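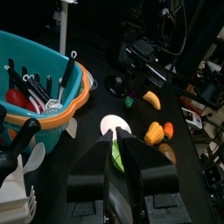

Play food on the black table, with the teal basket close by

5 min read

I have been meaning to write about the play kitchen box since October, when Solange Lopes asked me over the fence how we keep ours from taking over the house. The short answer is that we don't, quite. The longer answer needs a cup of tea, so I hope you have one.

We've had the toy food in one form or another for 7 years now. It started with a bag from the church fair in Andstead, mostly fruit, and then my sister sent a parcel, and then the neighbours moved to Lorevside and left a carton on our porch with a note that said "please". At its worst I tipped the whole lot out on the living room rug and counted 273 pieces (I was avoiding the ironing), and a good many of those were peas. Who makes single peas for a three-year-old? I gave most of it to the toy library that same week and kept what the kids really reached for.

So now there is the basket. It's a big teal plastic one with a wavy orange rim, and I love it more than a grown woman should love a basket. The utensils stand up in it with their handles showing, so a small cook can see the spatula and grab it without emptying everything onto the floor first. Mostly they empty everything onto the floor first. The slotted spoon is the favourite in our house and has been used to stir, to dig, to conduct and, on one terrible afternoon, to fish about in the dog's water bowl.

The food goes out on the table, and I've become a bit fussy about this. I used to hand over the lot and wonder why they wandered off after two minutes. Anca Ilie, who ran the playgroup when my eldest was little, told me to put out one plate and a few things to go on it and then leave the room. I was doubtful, but she had raised four boys and I had raised half of one at that point, so I did as I was told. I put out the white plate with a banana, a carrot, a yellowy-orange pepper, a potato and a bit of something green, and I got through a whole basket of washing and most of a phone call.

The black tabletop helps too, I think. All those colours show up so nicely on it, and you can spot a stray carrot from the doorway. It shows every crumb of real food as well, mind you, and I wipe it more often than I wipe my own kitchen bench.

The menu changes daily. Yesterday I was served potato with banana on top and charged 50 dollars for it, and when I said that seemed steep I was told the banana was extra. Their grandfather got the same meal for 22. I have raised this with management.

For cleaning, I do warm water with a squirt of dish soap in the laundry tub, a quick swish, and then everything goes on an old towel overnight. The potato always seems to need a second go. Then it's all back in the basket, utensils first and the food tucked in around them. If I do it the other way the strawberries end up squashed at the bottom and somebody cries.

Solange, if you're reading, there's a spare bag of fruit in the garage with your name on it. Bring your own basket.

Posted 2024-12-31

Get new posts by email. Enter your address to join the newsletter. You can unsubscribe at any time.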